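Things I Have Taught a Robot Arm, Including How to Flinch

9 May 2025

My job title at Arketti says "automation associate." My mother thinks I build robots. What I do is hold one by the hand and walk it through chores, over and over, until it has seen enough of me to have a go without me.

We've been at it since January. The first few weeks were all hand guiding, where you put the arm in its floppy mode, grab it near the wrist and drag it through the job as if you were teaching a very stiff uncle to waltz. It's a nice way to start because you feel everything. It's also murder on the shoulders, and the arm remembers your shoulders. For a while every reach it made had a little hitch halfway, exactly where I used to change my grip.

So now we drive it remotely. The controller is a Grolludier, a pair of handles on a stalk that I sit behind on a stool of the wrong height. I squeeze, the gripper squeezes. I turn my wrist, it turns its wrist, a hair later than I'd like. You get used to the hair. After a long session I went to pick up my coffee and waited politely for my own hand to catch up.

The task is putting glassware away. Flask in its bin, beaker in its bin, tubes back in the rack. A child could do it, and I've been told so by one (my niece, who is 8 and wants my job).

Fikri Gunawan, who trains the models on whatever I record, has strong opinions about my driving. He doesn't mind a miss. He minds it when I miss and then pretend I didn't, with a sort of casual swerve. "It learns the swerve," he says. It did learn the swerve. We threw out 266 recordings over that, and I was asked to please be more boring.

Boring is a skill, I've decided. You come in from the same height. You stop, you close, you lift. You don't hover over the flask wondering if you left the stove on, or the arm will hover too, and it doesn't even have a stove.

What I wasn't ready for is how little of this job you can see. Glass is mostly a rumor. From the side of the bench I can find a beaker fine, since I have two eyes and can lean. Driving from the wrist view, I have a big black pair of fingers in the middle of everything and a clear thing standing in a white thing against a white wall.

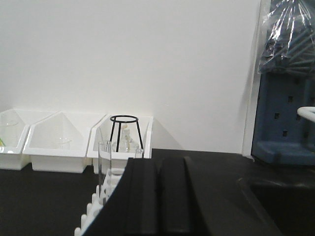
The view from the wrist, tripod stand in the right-hand bin and glass wherever you can find it.

The tripod stand is my favorite object in the building. It's black. It's made of wire. It sits in that bin like a lighthouse and I steer by it more than I've admitted to Fikri.

He would like 3541 good recordings before he trains the next one. I asked why that number and got an explanation that lasted through lunch — something to do with how the Clinthorpe set was split up, and I nodded in the right places. I can do 10 before my concentration goes and I start swerving again, so then I get up and walk around the parking lot.

Next month we move on to screw caps. Two fingers, one cap, and me on the wrong stool. I've been practicing at home on the peanut butter, from the same height every time.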